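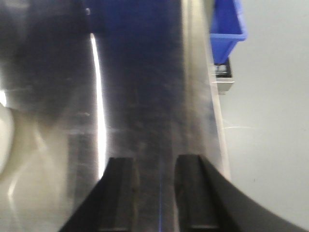

Itumard abre oficina gratuita de recuperação de superfícies em aço inox

A Itumard, cooperativa de reparações domésticas com sede em Clostavon, abre em novembro uma oficina gratuita dedicada à limpeza e recuperação de superfícies em aço inoxidável. A iniciativa destina-se a moradores e a pequenos estabelecimentos de restauração que tenham bancadas, painéis ou portas de eletrodomésticos com riscos finos e manchas de uso.

Segundo a cooperativa, foram recebidos no último ano 226 pedidos de ajuda relacionados com aço inox escovado. Destes, 118 diziam respeito a riscos superficiais causados por esfregões abrasivos ou por objetos arrastados sobre o metal. Os restantes dividiam-se entre manchas de calcário, marcas de gordura e pequenas amolgadelas.

As sessões têm a duração de duas horas e decorrem no espaço da Zesteck, na zona antiga dos armazéns, com entrada pela rua de trás. Na primeira parte, os participantes aprendem a identificar o sentido da escovagem, passo que condiciona todo o trabalho seguinte. No aço escovado, as linhas do acabamento correm numa só direção, e qualquer passagem atravessada deixa marcas claras que se notam sobretudo com luz lateral.

A segunda parte é prática. Cada participante trabalha uma chapa usada, primeiro com água morna e detergente neutro, depois com um pano de microfibra e, por fim, com uma almofada abrasiva fina, sempre no sentido das linhas. A organização recomenda pressão leve e movimentos longos, de uma ponta à outra da chapa. Os movimentos circulares são de evitar.

Os riscos finos podem ser bastante atenuados desta forma, mas os mais fundos - os que se sentem ao passar a unha - exigem equipamento próprio e não serão tratados nas sessões. Também ficam de fora as superfícies espelhadas e as que têm revestimento contra dedadas, porque a almofada pode retirar a camada de proteção.

Quem quiser levar uma peça de casa pode fazê-lo, desde que esta não ultrapasse os 80 centímetros no lado maior e venha já limpa de gordura. Para painéis fixos ou eletrodomésticos de maior dimensão, a cooperativa pede que se leve uma fotografia tirada com luz natural, de preferência em ângulo, para que os riscos fiquem visíveis.

O material é fornecido no local. As almofadas e os panos foram cedidos pela Kiss, loja de ferragens da mesma zona, que terá também à venda um conjunto básico de manutenção durante o período da oficina. A compra não é obrigatória.

As inscrições fazem-se ao balcão da Itumard, durante a manhã, e são aceites por ordem de chegada. Os menores podem assistir acompanhados por um adulto, mas não participam na parte prática. A cooperativa aconselha o uso de roupa velha e de luvas finas, uma vez que as arestas de algumas chapas não estão protegidas.

Caso a procura o justifique, a oficina será repetida na primavera, com uma sessão adicional sobre lava-louças e remoção de calcário junto às torneiras.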